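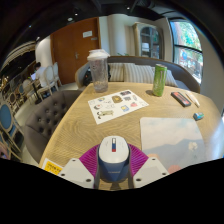 Home | Kits | Guides | Support | Cart

Pradex hand gripper: first pickup on small stuff

Got the kit in December, 14 pickups in and these are the steps I keep. Soft ribbed pads are the good bit. Manual is thin.

1. Charge fully. Then pair with the Pindden app. Mine took 2 tries.

2. Clear a bit of space round the thing you want. Cans, pens, cards can stay on the table, just not right up against it.

3. Come down from above, fingers open. Pads on the left and right sides, never the top face.

4. Close slow. Ribs should curve along the body. If they fold, back off and go lower.

5. Lift an inch, hold, set down. Check the log befor you do the next one.

Rounded plastic = fine. Thin flat stuff like stickers, forget it, get the Ccori tips.

Error 77 means the mounting plate screws are loose. Snug, dont crank. Thanks to Roxana Cuadros for that one.

Related
Swapping pads on the Pradex
Ccori tips, short review
Vallia wrist strap: worth it?
Exporting logs from Pindden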